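Gullgate bench cell: frequently asked questions

Maintained by Ecaterina Bucur and Armelle Picard, Mendonça shared workshop

What is Gullgate?
A two-arm cell on an aluminum extrusion base, built on a bench in the workshop. It handles small household objects. The current job is hanging plastic wine glasses on a wire rack.

Why plastic glasses?
They survive drops. Bright colors also make the camera footage easier to review at speed. 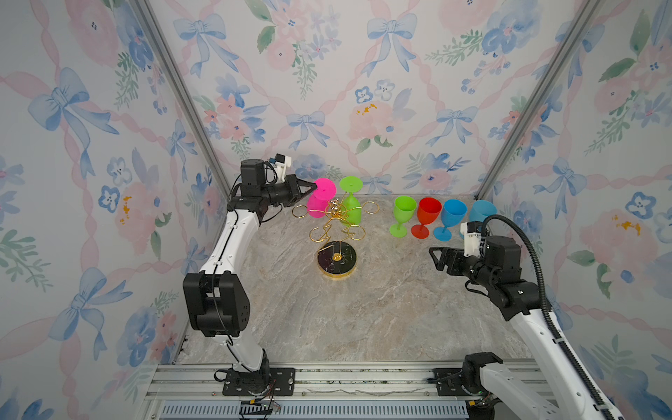
Grip force is set per object in the Cikenon config file. Start at the lowest value and raise it in steps of 3 until the glass no longer slips. A glass held sideways, like the pink one beside the gold rack, puts more torque on the jaws than one held upright, so tune with the glass tilted. Values over 100 will crease a thin stem.

Do I need a camera on each wrist?
Yes, if you want the stock scripts to run unmodified. The brackets are 3D-printed. Check the screws after the first hour of motion — they loosen.

Why is the cell walled in?
To keep the background constant. Any wall covering will do, patterned or plain, but changing it partway through a set of recordings means starting the set over.

Can the arms collide?
Yes. The Drarketti controller checks joint limits only. Arm-to-arm clearance is a separate setting, in millimeters, and it ships disabled. We run it at 130.

What happens when a glass falls over?
The routine stops and waits for a command. Either stand the glass up by hand or run the recovery script, which approaches at the stem and closes slowly. Recovery allows three attempts before it returns a fault.
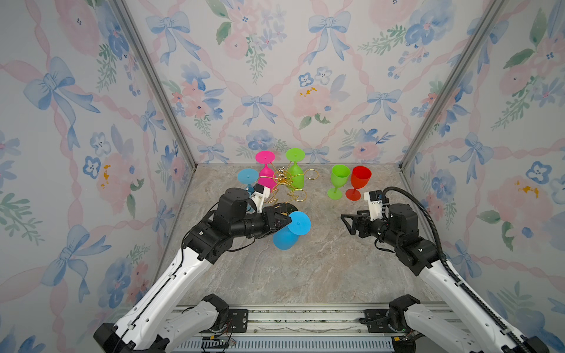 Left gripper at the stem of a blue glass lying on its side.

How should I route the cables?
Leave a loop at the wrist with enough slack for full rotation. Tie down anything that crosses the base rail.

Are the config files available?
The December set is on the workshop server. Older sets use a different joint order and should not be mixed with it.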